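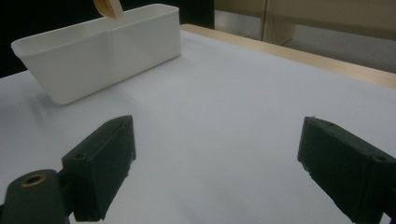

**Progress report: online admit card issue, technical posts examination**

Prepared for Gilmartin, 29 July 2021

**Period covered**

Work under the second installment of the grant, from the close of applications to the release of admit cards to candidates at the Evel and Sasum centers.

**Status**

Applications closed on schedule. Form checking is complete for both centers. Admit cards were generated in a single run and placed on the Welladance candidate portal the following morning. Candidates log in with registration number and date of birth. The card is a one-page PDF showing roll number, center, reporting time and the list of accepted photo ID.

Of the forms returned for correction, 81 had a photograph or signature in the wrong size and 77 had a name that did not match the ID document. All photograph and signature cases are closed. In the name group, 2 remain open and are waiting on a certified copy from the candidate. Those cards are held and show the message "Under review – contact the help desk" on the portal.

**Changes made since the last report**

- The portal now rejects an oversized photograph at upload. Previously the error was found only at form checking.
- Roll numbers are assigned after the center is fixed. The earlier order of work produced duplicate seats when a candidate changed center.
- The reporting time is printed in 12-hour format with a.m. or p.m. The test version used 24-hour format and drew questions from both centers.
- A reprint option stays open until the morning of the test. Reprints carry the same roll number and no fee.

**Portal performance**

The portal was unavailable for 80 minutes on the first evening of release. The session store filled up and new logins were refused, while candidates already logged in could still download. The limit has been raised and an alert added. The release notice will in future be sent in batches by center, Evel first.

**Centers**

Seating plans for Evel are final. Sasum has confirmed its ground-floor rooms, but the plan for the upper floor is still in draft pending the furniture delivery. If the upper floor is not ready, the affected candidates will be moved to the afternoon session in the same building and new cards issued. No change of city is planned.

**Spending**

Hosting and text message costs are within budget. Printing is under budget – most help desk letters have been replaced by email. We ask to move the unspent printing amount to invigilator training. No extra funds are requested.

**Open items for August**

1. Close the held name cases.
2. Obtain the signed upper-floor plan from Sasum.
3. Repeat the load test with the new session limit.
4. Send attendance sheets to both centers in roll number order.
5. Publish the procedure for answer key objections.

The load test results will be sent separately. Written approval of the printing transfer is needed before the training rooms can be booked.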